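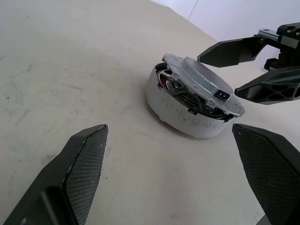
Piscombe Disassembly Group
Minutes of the incident review meeting
11th January
Minutes taken by Ekua Abubakari

Present: Rokeya Mridha (chair), Dela Antwi, Ama Antwi, Ekua Abubakari. Afia Sarpong joined by telephone for points 2 to 4.

1. Minutes of the last meeting

The November minutes were accepted with one correction. The spare fingertip pads were ordered by Ama Antwi and not by Dela Antwi. Both Antwis asked that first names be written in full from now on.

2. The stop during the cover removal task

Dela Antwi reported. The two-arm cell was running the task in which one gripper steadies the round housing and the other lifts the cover plate away from it. On trial 68 the plate went up on one side and stayed down on the other. The right arm continued to pull for 2 seconds after the force reading had passed the limit. It should have stopped at once. The operator pressed the stop button. No person was hurt.

Rokeya Mridha asked why the limit did not work. Dela Antwi answered that the limit is read from the wrist sensor, and that the log has a gap in the wrist signal at exactly this moment. When the signal is missing, the controller keeps the last good value and treats it as true. The last good value was under the limit, so for the controller everything was normal.

Afia Sarpong said that this behavior is written in the Herau controller manual, but only in the chapter about filtering, and that she had not connected it with safety before. She does not consider it a fault of the controller. In her opinion the fault is in our settings, which were copied from the earlier cell without review.

There was a longer discussion about the cause of the gap. Ama Antwi suspects the cable at the wrist, which bends strongly when the arm reaches toward the middle of the table. Dela Antwi thinks a network delay is more probable. It was agreed that both will be tested and that the minutes should not name a cause yet. 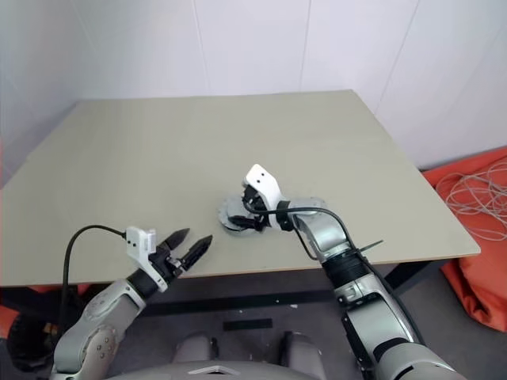 Ama Antwi also reminded the meeting that the task was taught at slow speed and was later set to normal speed without a new risk sheet. Rokeya Mridha said she had approved this change by word only, and she asked for this to be recorded.

3. Measures

a) The controller will go to a protective stop when the wrist signal is missing. Afia Sarpong will prepare the setting and send it to Dela Antwi for checking.

b) The pulling force for cover removal is reduced until further notice. If the plate does not come free after 2 attempts, the program opens the gripper and waits for the operator.

c) Both wrist cables will be exchanged. The old ones are to be kept and labeled, in case Beneš wants to examine them.

d) No change of speed without a new risk sheet, signed before the change is made.

e) Ama Antwi will repeat the task at slow speed with the signal recorded from both arms. The trials are done with one operator at the stop button the whole time.

Dela Antwi did not agree with point b). He expects that the lower force will make many of the older covers impossible to remove, and the Plutidberg delivery will be late. The chair noted the objection and kept the measure.

4. Questions from the operators

The operators had sent their questions in writing before the meeting. Most were covered under point 2. The following was read out and answered by Afia Sarpong.

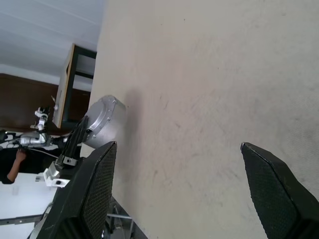
Can we reach in and take the part out by hand after a protective stop?

Only after the arm power is switched off and the lamp on the cabinet is dark. In a protective stop the motors are still under power and the grippers can keep their grip, so a part that is held can jump when it is released.

Ekua Abubakari will put this answer on the card beside the cabinet, in larger letters than the present one.

5. Other business

The 6 unopened units from Plutidberg stay on the shelf until point 3 a) is finished. Rokeya Mridha will inform the customer.

Ama Antwi asked for a second stop button on the other side of the table. Dela Antwi will ask for the price.

The next meeting will be called when the cable results are available.

Related documents
Minutes, November meeting
Risk sheet: cover removal, two arms
Wrist cable exchange, work instruction
Stop button test record

Contact the minutes secretary | © Piscombe Disassembly Group | Back to top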